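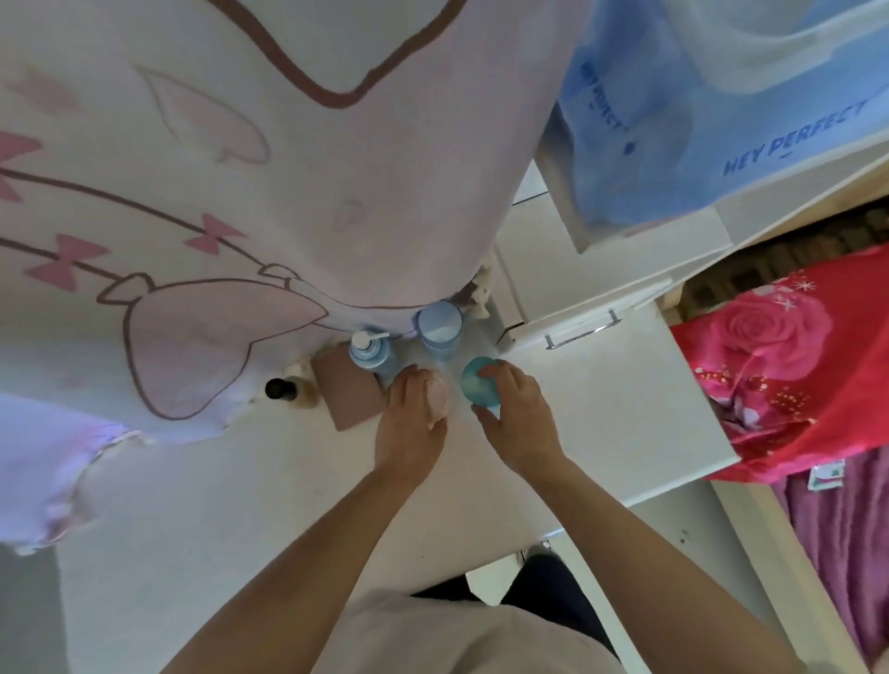 5. Failure Analysis

5.1 Overview of the fault

The policy described in Section 4 was trained on recordings of people handling small household objects at their own desks and then deployed on the two-arm platform at the Sindodbridge laboratory. During the evaluation, the platform exhibited a recurring fault in which one arm continued to press downward on an object after contact had been made, while the other arm carried on with its part of the task as planned. We refer to this as the overpress fault. It did not occur in simulation and was not anticipated in the risk assessment prepared before the trials. This section reports how the fault was observed, how its source was traced, and what was changed as a result.

The evaluation consisted of 500 trials on desktop handling tasks. Overpress was recorded in 80 of them. In most of these the only consequence was that the object slid out from under the fingertips or that the trial timed out. In 20 trials the force limit in the wrist was exceeded and the arm stopped itself. One trial, discussed in Section 5.4, ended with a broken container and a person inside the marked work area, and was handled as a safety incident.

5.2 Conditions under which the fault appeared

Figure 5 shows a recording from the Divdale portion of the training data, in which a person at a white desk handles two small round objects, one with each hand. The fingertips of the left hand press onto a pale pink round object, and the right hand holds a teal-blue compact slightly tilted against the desk. Recordings of this type were used because they contain different actions by the two hands at the same time, and because the objects are handled in ordinary surroundings.

The same properties made them difficult to learn from correctly. The training data contain positions of the hands but no measure of force. A fingertip resting on an object and a fingertip pushing hard on it may look almost the same from a camera at head height. The policy had no means of telling the two apart, and it learned the height of the fingertips at contact as a target to be reached. When the object on the laboratory desk was even slightly taller than expected, the arm treated the remaining distance as an error and kept moving down to remove it.

Overpress was strongly linked to the shape of the object. Low, round objects accounted for the greater part of the affected trials. Bottles and jars standing upright were seldom affected, as they were usually grasped from the side. The fault also appeared more often in the left arm. We attribute this to the division of work in the Divdale recordings, where the left hand was commonly used to steady an object and the right hand to turn or lift one.

5.3 Tracing the source

Three explanations were considered. The first was a calibration error between the head camera and the arms. The camera was removed, mounted again, and calibrated according to the usual procedure, and the affected trials were repeated with the same objects. The fault returned with no clear change in how often it occurred.

The second explanation was the background. Desks in the Divdale recordings are often crowded, with containers at the back and fabric hanging close to the work surface, and it was thought that the depth estimate might be drawn toward printed cloth or glossy lids. Covering the glossy objects with matte tape reduced the depth error but left the fault in place. We conclude that the background contributed to slower approach movements and had little effect on the pressing itself.

The third explanation, which the evidence supports, was the absence of a stopping condition based on contact. The Stimitz controller used on the platform accepts a force threshold for each arm separately. Review of the logs showed that the threshold for the right arm had been set before the trials, while that of the left arm had remained at its default value of 90 newtons. That value is suitable for lifting loads and much too high for work with small containers. The learned target height and the default threshold were each tolerable alone. Together they allowed the left arm to press far harder than any task required.

5.4 The incident

The incident took place in December, during a task in which a round plastic container was to be held still by the left arm while the right arm moved a second container beside it. The left arm pressed on the lid until it cracked. An operator reached in to clear the pieces before the arm had been placed in the stopped state, and the arm moved a short distance toward the desk. The operator withdrew in time and was not injured.

Review of the event identified two departures from procedure. The stop button had not been pressed before the operator entered the marked area, and the status light was out of the operator's line of sight. The light has since been moved to the front edge of the desk. The platform now enters the stopped state without operator action whenever an object is lost or broken.

5.5 Corrective measures

The force threshold of both arms is now read from a single file and is checked at startup. If either value is missing, the platform does not start. The target height was replaced with the contact estimate proposed by Hou, in which downward motion ends as soon as the measured force rises above a low level held for several control steps. Tianyou Jiang repeated the 80 affected trials with both changes in place. No force limit was exceeded, although the object still slid in a small number of cases, mainly those with curved lids.

The contact estimate has a cost. Soft objects such as sponges and powder pads give way before the force rises, and the arm is therefore late in recognizing that it has touched them. Setting the level lower causes false stops when the arm accelerates. We have not found one level that serves both soft and hard objects, and the results in Section 6 were obtained with soft objects left out.

Figure 5. Training recording with both hands in use, each on a small round object, with toiletries at the back of the desk.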